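Rubrik: Automatisierung & Alltag
Zuletzt aktualisiert: So., 17. November

Haushaltsnahe Robotik: Zwischenstand der Arbeitsgruppe

Die Arbeitsgruppe Haushaltsnahe Robotik bei Enitex hat im August ihre Erprobungsreihe zum Greifen empfindlicher Waren aufgenommen. Gegenstand ist eine Tätigkeit, die in jeder Bäckerei anfällt: Gebäck vom Tablett aufnehmen und in eine Tüte legen. Bislang wurden 1.196 Griffe protokolliert.
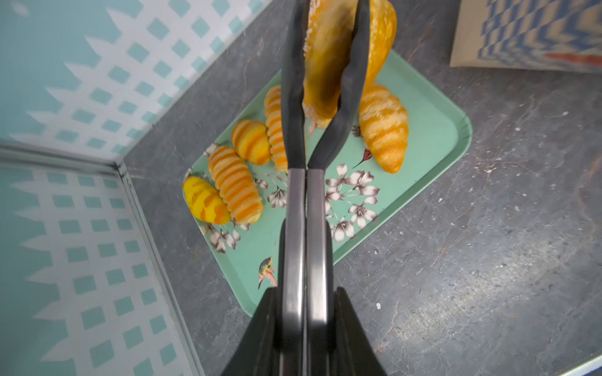 Gebäck auf dem Tablett und in der Papiertüte:

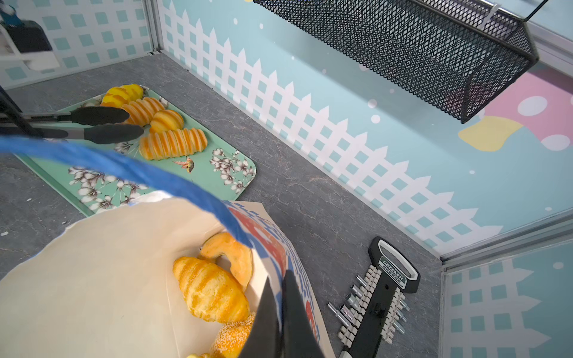 Nach Einschätzung der Projektleiterin Edit Bodnár gelingt das Aufnehmen einzelner Stücke inzwischen zuverlässig. Schwierigkeiten bereiten dicht beieinanderliegende Teile und das Ablegen in nachgiebigen Behältnissen. Für eine vollständige Bestellung werden derzeit fast 13 Minuten benötigt; ein Einsatz im Verkauf kommt damit vorerst nicht in Betracht. Im Privathaushalt stellen sich vergleichbare Fragen, etwa beim Einräumen von Einkäufen.

Der Projektpartner Pustbridge wird das Vorhaben weitere sechs Monate begleiten. Anfragen von Mitgliedsbetrieben nimmt die Geschäftsstelle schriftlich entgegen.

4 Kommentare · 13 Mal geteilt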